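Director's Diary
Lomidwood School of Dental Hygiene
20/10/2009

The morning was given over to the accreditation file. The reviewers have asked for the clinic attendance records in a single binder, and we had been keeping them in two places, one set at the front desk and one in my office. Magdy Naciri brought both sets together before lunch and found that five students had signed the wrong column since the start of term. The hours themselves are in order. I have asked that the form be redrawn with a heavier line between "arrived" and "seen by instructor."

I met with Yanling Shen at eleven regarding the second-year timetable. She wishes to move the periodontal lectures to the early slot and leave the afternoons free for clinic. I support this in principle, although the bus from Etholm does not arrive until twenty past eight and a good number of the second-years depend on it. She will write to the bus company. If nothing comes of that, the present timetable will stand until April.

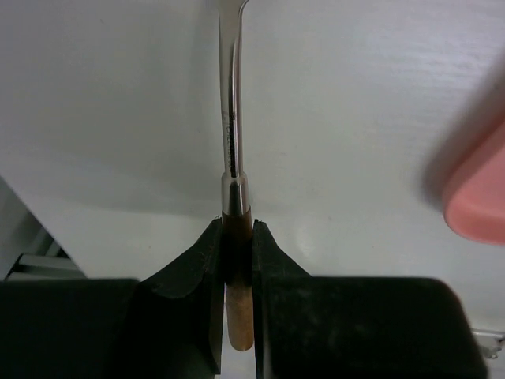 Enrollment for the community clinic now stands at 111 patients, and the waiting list is longer than I would like. Essam Salem has proposed an additional evening session. The cost, with heat and a supervising dentist, comes to nearly $900 a month, and the budget as approved does not provide for it. I have told him that I will raise the matter with the board, and that he should not announce anything to patients in the meantime. He took this well.

A letter was received from Caradog Eynon, who taught radiography here for many years and is now settled in Brelteck. He has offered his bound journals to the library. We will accept them with thanks – the shelving is another question, and the room behind the reading desk may have to be cleared of the old examination papers. I have drafted a reply.

In the afternoon I observed Hiếu Cao's first-year tutorial on taking a patient history. The students read too quickly from the form and did not look up. He stopped them and had them begin again with the form face down on the desk, and the second attempt was a good deal better. I have noted this for his annual review.

The El Khatib scholarship papers remain unsigned. To be done first thing tomorrow, before the budget call.

Left the building at ten past six. Rain.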